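2026-10-14, newsroom tools notebook

Catrin wants the Skinberg transcriber on the desk by Monday. I'm not sold. Ran it on 40 minutes of the Baden council tape this morning and checked it against my own notes. It got the budget section mostly right, then gave the deputy mayor's quote to the man who was heckling her. A reporter on deadline would have printed that.

Their sales sheet says speaker labels are "newsroom ready." Whose newsroom? They tested on studio interviews, as far as I can tell from the appendix.

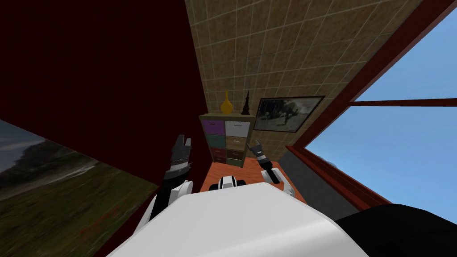
Second run, same tape, noise filter on. Labels a bit better, but it dropped 12 short answers, mostly yes and no. In a vote story those are the story. Endang Gunawan thinks the filter treats anything under a second as a cough. Plausible, but I'd like to see it shown on a second tape before we write to them.

To do: rerun with the July school board audio, filter off. Ask Castilero desk if they still pay for theirs or quietly stopped using it. Catrin to hold the staff email until then. Trial license has 6 days left.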